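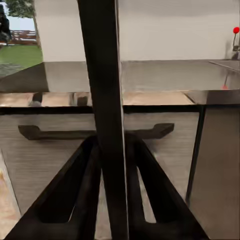

Does a simulated kitchen tell you which gripper to buy? It tells you which ones to rule out, and I would stop there.

I spent most of March comparing two parallel grippers, the Lillholm and the cheaper Zelholm, mostly on drawers. Dastbridge, who sell both, sent over a report of 2955 simulated pulls in which the Lillholm wins easily. I repeated a piece of it on our own setup, 241 pulls per gripper, and got the same winner by a smaller margin. Then I read the contact settings. Friction on the handle was one fixed number. The drawer slides never stuck. Of course the stiffer fingers won, when nothing in that world punishes a stiff finger for arriving a little crooked.

The wrist camera bothers me more. From there the gripper hides the middle of a bar handle and you are left with the two ends to line up on. A rendered kitchen is evenly lit and the gray drawer front stays gray all day long. Kazuhiro Koyama, who wrote our controller, thinks this is unfair of me, and says you can randomize the light and the textures as much as you like. You can. The report didn't.

I also don't trust a single success rate. A pull that opens the drawer after 6 regrasps counts the same as a clean one, and anybody who has paid for finger pads knows those are different events.

So I'd want the failures sorted by cause, and a week on a real drawer with a bad slide, before spending the difference in price. Dastbridge has offered us another report, this time with the Kinoshita arm. I asked for the loan of the arm instead.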